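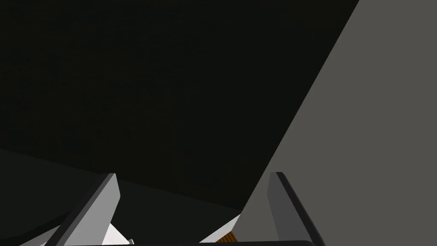

Robot handling, lecture 7: the Lins cell fault
Notes to go with the session. Read before the lab. Not a full write-up, the fault report is on the course page.

Background, quickly
Dikano runs pick and place at its Jurville site. Same job every cycle: find part, close on it, lift, put down in tray. The controller is called Lins, the simulator they train and test it in is Ledora. We use Ledora in the lab too, so most of this you can try for yourselves.

In July the cell started "placing" parts that weren't there. Arm went through the whole motion, opened over the tray, nothing came out. Log said success every time. Somebody on the evening shift noticed at 6.40 pm when the tray count was short. By then it had done 2,627 cycles since the last hand check, and how many of those were bad was never fully worked out.

What the log had
- gripper command sent: yes
- gripper closed: yes
- lift height reached: yes
- part held: yes (see next bit)

The fault
"Part held" was not measured. It was worked out from the other lines. Gripper told to close, arm at lift height, so part held = yes. There was a finger width reading available the whole time and nothing read it.

If the fingers close on a part they stop at the width of the part. If they close on air they go all the way. Two very different numbers. One line of code to compare them.

Second cause, found later. The hand camera looks out past the fingers, and when the hand is low the thing you want is right down at the bottom of the view. Fingers and gripper body cover some of it. Small brown part, only the top showing, the rest of the view is mostly flat dark and flat grey. The part finder was scoring the whole view, so a few pixels at the bottom hardly counted. It could lose the part completly and the score barely moved.

Write this down: a score averaged over the whole view hides a small thing going missing.

Why testing missed it
They ran 3,000 test picks in Ledora before release and passed nearly all of them. But the test used the same "part held" line as the real cell. So the test was asking the controller to mark its own work. The simulator knows exactly where the part is at every step, you can just ask it. Nobody did the asking.

Also the start positions in the tests were kind. Part always near the middle between the fingers. Real parts sit off to one side, a bit closer to one finger than the other, and the first finger to touch pushes the part before the second arrives. Sometimes that centres it, sometimes it tips or slides out. Depends on friction, finger angle, closing speed. We'll do the sums on friction next time.

The safety side
No one hurt. Could have been though. A dropped part had gone under the arm and the operator reached in for it, the cell was between cycles and looked stopped. It wasn't stopped, it was waiting for the next start signal. Waiting and stopped look the same from outside. The guard door switch had been set to pause only, so opening it didn't cut power to the arm.

Rule for our lab: door open means power off. Check the lamp on the controller before your hand goes in, every time, even if your partner says its fine.

What Dikano changed
Finger width is checked after closing and again after lift. If either reading is wrong the cell stops and calls for a person.
Part finder now scores only the area between the fingers.
Tests take the part position from the simulator, never from the controller's own log.
Door switch rewired.

For the lab
Work in pairs. Load the pick task in Ledora, run it with the held check switched off, then with it on. Shift the part sideways a little each run until the grip fails. Note the offset, and what the log claims happened. Keep the hand camera view open next to the log.

Bring: your plot of finger width against time for 3 good picks and 2 failed ones, axes labelled please, last year half had no units.

Reading: chapter on grasp checks, skip the part on suction cups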